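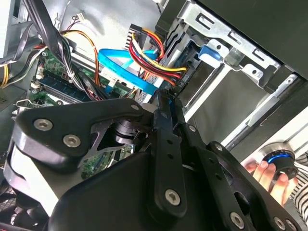 Our project looked at what happens to old office computers in our town after they are replaced. Most people we asked had at least one in a closet or basement. A desktop computer case can be opened, and with the inside exposed like that, a repair shop can decide which parts are worth keeping. We wanted to know how often that step takes place before a machine goes to the recycler.

## Method

We sent a short survey to 35 small businesses and got 14 replies. Songül Tokgöz then visited two shops, Drostix and Hisel, and asked each the same 6 questions. Drostix also let us read its intake log, which had 3,286 entries.

## Results

Memory and hard drives were the parts most often reused. Power supplies were usually scrapped, even when they still worked, as the shops did not want to test them. Many log entries had no reason written down, so we left those out of our chart.

The businesses worried most about their data. Several kept old machines only for that reason.

## Problems

The survey went out in August, when many owners were away. We would send it later in the fall next time and make the question about storage shorter.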